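Protokoll der Projektbesprechung Zekance, Teilprojekt Vorführdaten
Juli, Beginn 14:00 Uhr

TOP 1: Protokoll der letzten Sitzung
Das Protokoll wird ohne Änderungen angenommen.

TOP 2: Stand der Aufnahmen
Für die Aufgabe »Gegenstand greifen und auf die Matte stellen« liegen 461 Vorführungen mit dem Handgreifer vor. Davon wurden 46 bei der Durchsicht verworfen, überwiegend wegen verlorener Lageverfolgung bei schnellen Drehungen. Die Aufnahmen per Fernsteuerung am Arm (Mido) stehen bei 104. Der Abstand erklärt sich aus dem höheren Zeitaufwand je Durchgang. Die Teilnehmenden halten es für vertretbar, die Fernsteuerung künftig nur noch für Aufgaben mit Kraftkontakt einzusetzen, also Stecken, Drehen und Andrücken.

TOP 3: Qualität der Vorführungen
Beim Abspielen auf dem Arm fährt der Greifer in mehreren Fällen zu schräg an. Ursache ist die Handhaltung beim Vorführen: Wer am Tisch sitzt, kippt das Gerät stärker als jemand, der steht. Es wird vereinbart, im Stehen vorzuführen und vor dem Schließen der Finger kurz zu verharren. Korrekturbewegungen nach dem ersten Kontakt bleiben im Datensatz, sofern der Griff am Ende sitzt.
Die Anleitung für neue Vorführende wird entsprechend ergänzt. Der Abschnitt zur Kalibrierung ist nach wie vor zu lang und soll auf eine Seite gekürzt werden.

TOP 4: Umgebungen und Gegenstände
Bisher stammt der größte Teil der Daten vom Labortisch. Für den Einsatz bei Brundine werden Aufnahmen in möblierten Räumen mit Fenstern und gemischtem Licht gebraucht. Auf dem Tisch sollen neben dem Zielgegenstand weitere Dinge stehen oder liegen, etwa Dosen, Becher, Flaschen und kleine Packungen. Der Zielgegenstand wird aufrecht zwischen den Fingern gefasst, die gerippten Abschnitte liegen beiderseits davon.

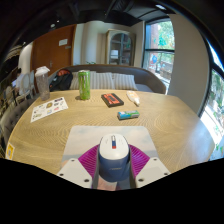
Glänzende Oberflächen bleiben ausdrücklich Teil der Auswahl, auch wenn sie in der Auswertung mehr Arbeit machen. Je Raum sind 100 Vorführungen vorgesehen, danach wird gewechselt. Die Anordnung auf dem Tisch ist nach jedem Block zu verändern, die Matte darf liegen bleiben.

TOP 5: Auswertung
Das mit Pritchard abgestimmte Format wird beibehalten. Offen ist, ob die Fingeröffnung als Messwert oder nur als auf/zu gespeichert wird. Vorläufig wird der Messwert gespeichert.

TOP 6: Verschiedenes
Ersatzfinger für den Handgreifer sind nachzubestellen. Die Ladezeiten der Akkus werden in die Geräteliste eingetragen.

Ende der Sitzung: 15:20 Uhr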